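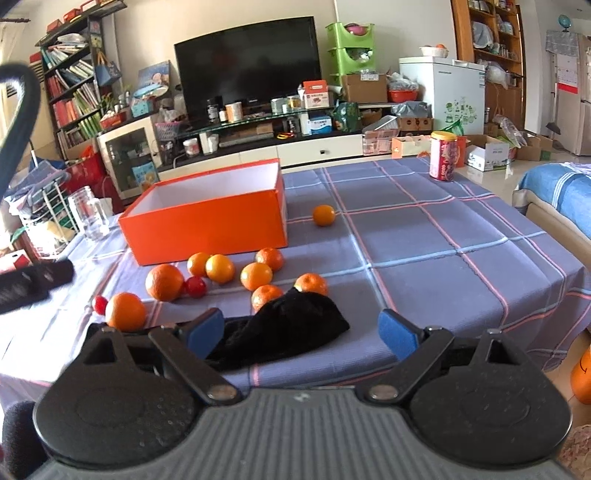 Sorting day is my favorite part of citrus season, and the Pascual order turned out so good this time! The smell when I opened it, wow. I had the whole lot out on the kitchen scale before breakfast, and the heaviest orange came in at 533 grams, which is a personal record for me. Since a few of you on the Umance list asked how I go about it, I do everything on the big table in the living room, on a plaid tablecloth, with the lid off the box and the fruit spread out in front so each piece gets some air. I keep a soft black cloth right in among the fruit and give every piece a gentle rub and a turn. You find soft spots with your fingers long before you see them.

The little tangerines go first. They have the thinnest skins and they never last at my place anyway (I eat as I sort, and I'm not sorry). Big oranges can wait, so they go on the bottom of the box when I pack it again, stem end down, with a sheet of paper over them and the small ones on top. Anything with a dent goes straight into the fruit bowl for today. Cherry tomatoes end up on the table too, and those I keep out of the box completely. They want a saucer on the counter and that's all.

Peels I save for the Noketti syrup, the one Plollen market used to sell by the bottle. My version is 300 grams of sugar to the same weight of water, plus the peel of 4 tangerines, simmered low until the kitchen smells like a candy store. It goes into a clean glass jar while it's still warm. Try it over plain yogurt, please, it's so good.

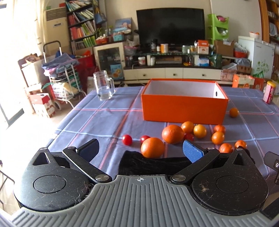

Hideaki Shibata wrote:
> Does anybody wash the fruit before storing it? I washed mine
> last March and half of it went moldy inside of 4 days. I'd also
> like to know if the box is better open or closed. Mine sits in
> the hallway, where it's cool.

Hideaki, dry cloth only, and wash each one right before you peel it! Any water left around the stem is trouble. I leave the lid off and check the bottom layer every Sunday. Your hallway sounds perfect, I'm a bit jealous. And if you still have some of the bumpy ones, tell me how they taste, mine are so sweet this year.

Ada De Luca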